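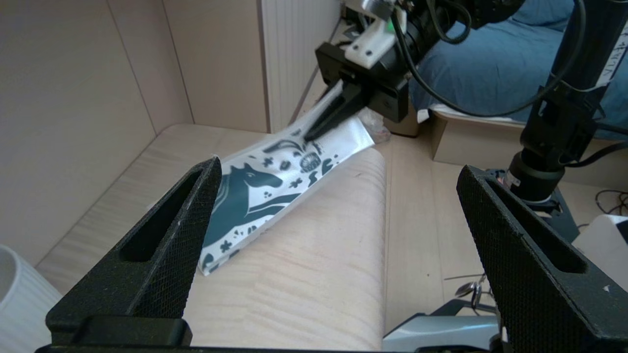 Beltance to Accept Plastic Pouches at Drop-Off Sites

20 June 2022
By Rizwan Siddiqui
14 shares | 4 comments

Beltance residents will be able to bring plastic pouches and other film packaging to city drop-off sites under a service agreement signed with Okico, a plastics processor. Curbside collection rules do not change. Pouches placed in curbside bins will continue to be treated as contamination and sent to landfill.

The agreement covers bags, wraps and printed pouches. It excludes foil-lined packaging, netting, bubble mailers with a paper outer layer, and any film used to hold paint, solvent or motor oil. Compostable bags are also excluded, as they do not melt at the same temperature as the rest of the stream.

Film has been kept out of the curbside program for mechanical reasons. At the Darier sorting plant, mixed recyclables pass over rotating disc screens that separate flat paper from containers. Film wraps around the shafts between the discs, and the line has to be stopped while crews cut it free. An empty pouch is also light and flat enough to travel with the paper, where it lowers the grade of the bale.

Material from the drop-off sites will bypass the screens. It will be baled at the Darier yard and trucked to Okico without further sorting by the city. Okico will separate the bales by polymer using optical equipment at its own plant, then shred, wash and pelletize the polyethylene fraction. Mixed-polymer laminates, a group that takes in many food and refill pouches, will be pressed into board used for pallets and fencing.

Each bale weighs 1000 pounds. The agreement sets a minimum shipment of 2000 pounds, so the yard will hold the first bale under cover until a second is ready. Bales are to be stored indoors or tarped, and Okico may reject a load with standing water in it. A rejected load becomes the city's responsibility, including the cost of the return trip.

There are 4 drop-off sites in the program: the Darier yard, the public works garage, the north fire station lot and the parking lot of the Alcaraz grocery store. The Alcaraz container is the only one outside city property. It was installed in April to check lid height and emptying intervals, and was used for store stretch wrap only during that period. The other containers are the same model, with a slot opening and a locked rear door.

Preparation requirements for residents are as follows. Pouches must be empty, rinsed and dry. Rigid spouts, caps and sliding zippers must be cut off. Press-to-close strips molded from the same film can stay on. Paper labels should be removed where they peel easily. Items should go into the container unbagged so that attendants can inspect the contents.

Residents who are unsure about a package can stretch a corner of it with a thumb. Film that stretches is usually polyethylene. Film that crinkles, tears in a straight line or springs back after being crushed is usually something else. Printed pouches often fail the test and are still accepted under the laminate category, provided there is no metallic layer visible on the inside surface.

The contract runs for 2 years and may be renewed by mutual consent. The city pays for containers, baling and storage. Okico pays for freight on accepted loads. No revenue share applies to laminate material. A share of polyethylene revenue returns to the city when the market price is above a floor set in the contract, with the calculation made quarterly.

The public works office will post tonnage and contamination figures with its regular solid waste report. Drop-off hours match the existing hours for scrap metal and cardboard at each site, except at Alcaraz, where the container is accessible whenever the lot is open.

Comments (4)

mulchpile
Does "rinsed" mean soap? Rice bags are fine but the detergent refill ones foam forever.

rt9_commuter
Article says the caps have to come off. Is there anywhere that takes the caps? Curbside list says nothing smaller than a yogurt cup.

darier_eastside
The yard slot is on the side facing the fence. You have to walk around the cardboard compactor to get to it. A sign would help.

mulchpile
Called public works. Water only is OK, no soap needed, it just has to be dry when it goes in. They did not know about the caps.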